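**Leriler sets aside money for more grippers as its laundry-folding project grows**

The board at Leriler has approved the next round of equipment for its household robotics program, and the team in Furkwood could hardly be happier! The plan covers 20 new hand-held grippers, spare finger pads for every one of them, and 2 robot arms that will go on the bench at the Sestmont workshop once the wiring there is finished.

Clothing and bedding take up most of the program's time. People carry the grippers through ordinary bedrooms and handle whatever is there, and the recordings are used to teach the arms. Puffy jackets have become a favorite (slippery, bulky, and never the same shape twice), and they are a big part of why the team asked for more padding in this year's budget. A slick quilted hem needs a good hold, and a pad that has lost its grip slows down a whole morning.

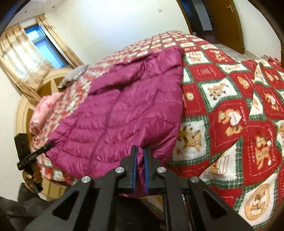

## What the money buys

The grippers come from Yeh, a small supplier the team has been ordering from since the pilot. Each one is budgeted at $1,375, with the first set of pads included. Replacement pads are bought separately in packs of 60, and they finally get their own line in the budget after a year of being squeezed in under "miscellaneous."

The arms were the harder call. Leriler looked at leasing them, which would have kept the first year cheap, but the lease didn't allow changes to the wrist mounts. Buying means the workshop can fit the same style of fingers that people are already using by hand, and that is great news for anyone who has tried to match up the two kinds of recordings.

Orders for the grippers go out in August. The arms will follow when the Sestmont bench has been tested under load, and the budget keeps a small reserve for shipping and repairs in the meantime.

Households in Furkwood that would like to take part can sign up at the front desk until 4 p.m. on working days. Beds with lots of layers are especially welcome, and winter coats too!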